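Tomier lab tests a cheaper way to teach robots to pick up bundles

30/05/2018

A research group at Tomier has published the results of a study on how robots handle loose bundles of thin objects, a job that people do without much thought and that machines still do badly. The group found that a robot trained on fewer demonstrations, but with more of them taken from failed attempts, did better than one trained only on clean examples.

The work was carried out with Irden, a small company that builds equipment for commercial kitchens. Irden has been looking for ways to automate the sorting and restocking of tableware after washing. Plates and bowls are fairly simple for a robot arm, the company says. Chopsticks, straws and skewers are harder.

The problem is that a bundle does not behave like one object. When the gripper closes, the pieces slide past each other and the shape of the bundle changes. Some pieces may turn sideways, and others may drop out once the arm starts to lift. A program that plans the grip from the starting shape is often wrong by the time the fingers have closed.

Most earlier projects dealt with this in one of two ways. The first was to pick up the pieces one at a time, which is slow. The second was to use a special tool, such as a scoop or a clamp shaped for a single product. Irden had tried a clamp and dropped it, as each change in tableware called for a new part.

The Tomier group wanted to use an ordinary two-finger gripper and let the software do the adjusting. To train it, operators steered the arm by hand controls while the system recorded the position of the fingers and the view from a camera mounted at the wrist. In the usual method, only the recordings that end well are kept. The rest are thrown out.

In the new method, which the group calls Koker, the bad recordings are kept too, provided the operator went on to fix the mistake. If a bundle slipped and the operator opened the fingers, moved down and took hold again, the whole sequence went into the training set. The idea was that the robot would see what trouble looks like and what a person does next.

The researchers trained two versions of the same program. One learned from 179 clean recordings. The other learned from 100 recordings, a large share of which contained a slip and a recovery. Both were then given the same task: take a bundle from a pile, lift it and place it in a holder without dropping any pieces.

The version trained on the smaller, mixed set finished the task more often. It was slower on the easy attempts, where it sometimes stopped to close the fingers a second time when there was no need. On the hard attempts, where the bundle shifted early, it recovered in many cases where the other version carried on with a partial load or let go. The gap between the two was widest when the pile was messy and the pieces did not all lie in the same direction.

The group also looked at force. Squeezing harder does not solve the problem, according to the paper. When the fingers press too firmly near the bottom, the upper ends spread apart and the outer pieces are more likely to fall. The best results came from a moderate grip that was increased in small steps as the arm began to rise.

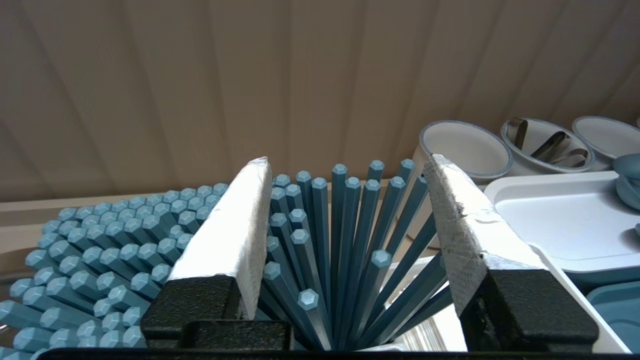 Bundle handling was tested at Tomier on a work surface set out with the kinds of items Irden expects to meet in a kitchen, and the arrangement was changed between rounds. Bowls and trays were included so that the program would have to deal with other things close to the target. The chopsticks were chosen as the main test item for their shape. Their sides are hexagonal, so they can lock against each other or slip, depending on how they happen to meet, and a held bundle fans out toward the top, with a few of the rods leaning well past the finger pad. That spread matters for the last step, when the bundle has to go into a slotted holder. If the outer rods lean too far, they catch on the edge. The white foam on the fingers gives a soft contact surface, though it wears with use, and the upper edges of both pads become ragged. The group did not treat the wear as a fault to be removed from the test, and the program was run on both fresh and worn pads.

Pad wear turned out to have a smaller effect than expected. The success rate fell slightly with older pads, but the version trained on mixed recordings lost less ground than the other. The researchers think this is because it had already learned to respond to slipping, whatever the cause.

There are limits to the results. All of the recordings were made by 2 operators, and the paper notes that their habits were similar. A wider group of operators might produce recoveries that are harder for the program to learn from. The tests also used one type of chopstick. Round ones, or ones with a strong taper, were not tried, and neither were mixed bundles.

A separate team at Fung, a firm that supplies sorting lines to food service companies, has repeated part of the study with its own arm and gripper. It reported a smaller improvement than the Tomier group did, but in the same direction. Fung used some 9 hours of recordings and did not include the force steps, which may explain part of the difference.

Irden plans to run a longer trial at its own site. The company wants to know how the method holds up over a full working shift, when items arrive in uneven amounts and the pile is never the same height for long. It has not given a date for a product and says the speed is still too low for a busy kitchen.

The Tomier group will next try to cut down the unneeded second grips, which cost the most time in the easy cases. One option is to add a short set of recordings in which the operator pauses, checks the grip and carries on without changing anything. The first of these recordings were made in February and have not yet been used for training.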